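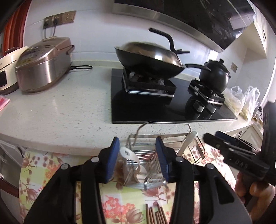 4.2 Where the thin things go

Plates gave us very little trouble. A plate in a wire rack stands on its edge because the rack was made by someone who had met a plate, and the people we visited treated it accordingly. The spread in the coding comes almost entirely from long, thin utensils, and among those almost entirely from chopsticks, which fit no slot, lean on whatever is near them, and travel in pairs only in principle.

The household visits covered 200 kitchens in Skakava and Voscombe. We dropped four, in which the rack had been cleared away in honor of our arrival, leaving 196. The coding manual was frozen on 24/11/2022, after which we could no longer add categories, although the kitchens went on supplying them. Readers who find the category "leaning, other" suspiciously large should know that we do too.

We use "rack" for any open wire container in which washed tableware is left standing, whether its owner calls it a basket, a drainer or the thing by the stove. An earlier inventory (the Voscombe survey of 2000) kept baskets and racks apart by the angle of their sides. We tried this for a week in June and gave it up when two coders, seated at the same table with the same object between them, reached opposite results and stopped having lunch together. Nothing below depends on the distinction.

4.2.1 Three resting places

Each utensil in view at the start of a visit was assigned to one of three resting places. "Home" is the rack itself, or whatever drawer, jar or hook the household named when asked. "Surface" is a counter, table or cloth. "Between" covers utensils touching both, such as a stick with one end on the table and the other against something taller. We had expected "between" to be rare and wrote the manual in that spirit, giving it a single line at the bottom of a page. It now has its own appendix.

Figure 4 shows why. A rack on a dining table has already left the territory most kitchen storage studies assign to it. The table is dressed for eating, the rack for draining, and the utensils are left to negotiate. White tableware stands in the rack; some of the chopsticks have made it in as well, and others have stayed down among the printed flowers. One of the long sticks lies across the cloth as far as the counter edge, and our coders had to decide whether that counted as the table, the counter, or an ambition to be somewhere else. It was coded "between."

Figure 4. Wire dish rack on a rounded table with a flowered, checked cloth. A white plate and white spoons stand in the rack together with long wooden chopsticks; a small bundle of chopsticks lies on the cloth in front. The counter and stove are behind.
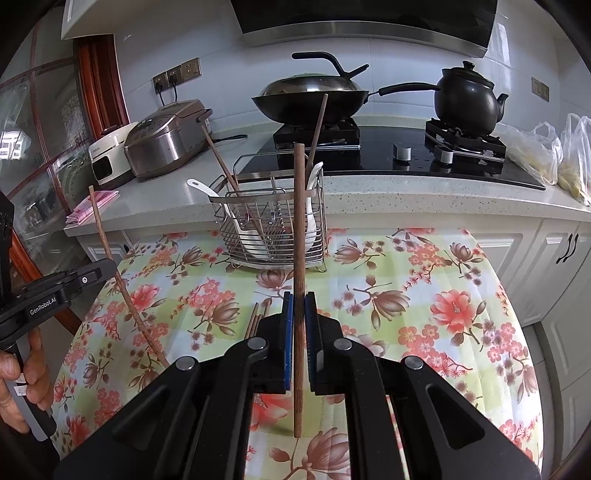
The bundle deserves its own remark. Under the manual, sticks lying together and pointing more or less the same way are a single item, on the grounds that the household handles them as one. This holds until somebody needs a pair. At that point the bundle becomes a set of individuals of slightly different lengths, and the person at the table begins the familiar business of holding two of them upright, tapping the ends on the cloth and putting one back. We recorded this tapping whenever it occurred. It is quick, it is done without looking up, and no one we asked could remember having been taught it.

Spoons were better behaved, although the short-handled ceramic kind has a habit of its own. The bowl is heavy and the handle is not, so the spoon settles low in the rack and the handle leans outward over the rim, where it can be caught by a sleeve. Households that owned such spoons generally knew this. Several had a preferred corner for them and would correct a spoon placed elsewhere, including one placed there by a member of the research team who had only been trying to help. The incident is coded as observer interference and we have apologized.

4.2.2 Table or counter

The placing of the rack itself turned out to matter more than its shape. Where it stood on the counter, people loaded it from the sink side and emptied it from the same side, and the back row was left alone for long periods. Several back rows contained objects that their owners greeted with real pleasure. Where it stood on the table, the rack was open to approach from more than one direction, and things went in and out of it all the time, often with a meal as the excuse.

A table rack also competes with the table. In interviews, the objection to it was always put in terms of space and then argued in terms of manners: guests should not have to look at the ladle. The defense was that the counter was full. We found this defense difficult to fault. Once a rice cooker, a second appliance and the things that accumulate next to appliances have been given their places, the stretch of counter that remains is usually the stretch beside the burners, and a rack there has the wok for a neighbor. People who cook with gas had strong views on wooden sticks in that position, and expressed them at a volume that made transcription easy.

The tablecloth enters the account here, a little to our surprise. Patterned cloths were defended as practical, because a busy print forgives. It also conceals. Brown sticks on a print with brown flowers are slow to find, and our own coders missed items on patterned cloths that they later picked out on a second pass through the same photographs. Nadiia Stetsiuk, who did the second pass, has asked that future work in this series be restricted to plain linen. The request is under review, mainly by her.

4.2.3 Putting away

At the end of each visit we asked the household to put the utensils away as they normally would, and then to ignore us – an instruction that has never once worked, but which the protocol requires. The order was fairly stable. Plates went first, then bowls, then anything with a handle, and the chopsticks last. In seven kitchens the chopsticks were not put away at all. They were gathered, squared off against the table, and laid back down in nearly the same spot, tidier than before and no closer to a drawer. When asked, these households reported that the chopsticks had been put away.

We considered treating this as an error in self-report and decided against it. The Awasthi scheme, which we otherwise follow, defines putting away as movement to an enclosed location, and under that definition these seven households left the job unfinished. The Josik scheme asks only that the item end up where its user will next look for it, and by that test they had done very well. A bundle on the table, next to the place where dinner will happen, is hard to improve on as a filing system. We report results under both schemes in the next section. The differences between them are small for plates, modest for spoons, and for chopsticks large enough that a reader could be forgiven for thinking the two tables describe different towns.

One caution applies to both. Our visits began when we arrived and ended when the tea ran out, so a stick recorded on a surface may have been on its way somewhere. The manual treats every item as at rest if it was at rest when photographed, and a stick in somebody's hand is coded by whatever its lower end is touching. This rule was settled late in the evening. It has held up better than most of the ones we settled in the morning, and we kept it for the Skakava revisits.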